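PLETBY, October. The Gristach Institute has released the first findings of its household chores study, in which humanoid robots are asked to do ordinary kitchen work with ordinary kitchen fittings. The report concludes that the machines can handle single dishes with care but are not ready to clear up after a family meal.

The trials were held in the test kitchen at Vodby and covered 2,662 attempts at picking up, moving and racking tableware. Each session began at the sink, where a drainer rack had been placed over one end of the basin.
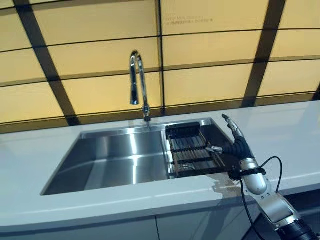

## Hands and reach

The institute chose fingered hands over simple clamps for all trials. According to the report, separate fingers allowed a plate to be supported from below and held at the rim, a grip that ordinary clamps could not match. 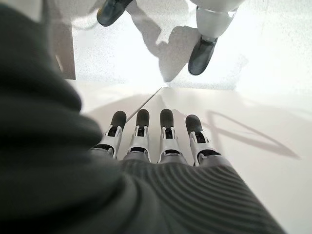
Speed remains the weakest point. A person in the comparison group needed 30 seconds to clear a small set of dishes, and no machine came close to that time. The report also notes that results fell when the layout of the kitchen was changed between sessions.

Plates standing in a drainer were among the harder tasks, as the fingers must work between the slots without knocking the next dish. 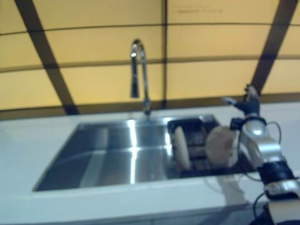 ## Loading the dishwasher

Of the plates moved to the dishwasher, 78 percent were placed without help from staff. The figure dropped to 60 percent once the racks were partly filled. Most failures occurred close to the wire tines, where there is little room to turn a large plate.
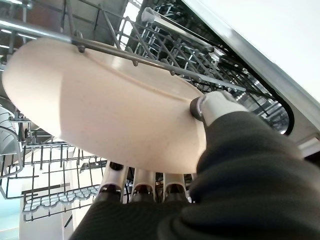 "We would describe the present level as useful for study and too slow for the home," said Signe Rustad, who leads the project. "A household expects the whole job to be finished, including the last plate."

A second round of trials will take place at the institute's site in Grønli, with glasses and cutlery added to the tasks. The full report is available from the Gristach Institute on request.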